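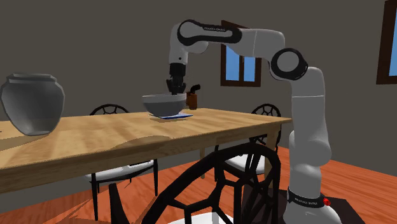 Our church hall supper is in April and I'm in charge of the bread dough, which I've never made for a crowd. My aunt always proofed hers on the kitchen table, and a long light-wood table with a grey bowl on it is pretty much what I have in mind. Can I let it rise overnight in a cool room?

Skosico > Baking > Bread
Search all topics Go
2/9/25 by Chrysoula Liapis

Apostolos Chrysikopoulos
Oh, you'll be fine! Use 2 grams of yeast for 840 grams of flour, cover it well and leave it till morning — mine sits 10 hours easily, sometimes longer if I oversleep.

Troltine
just buy rolls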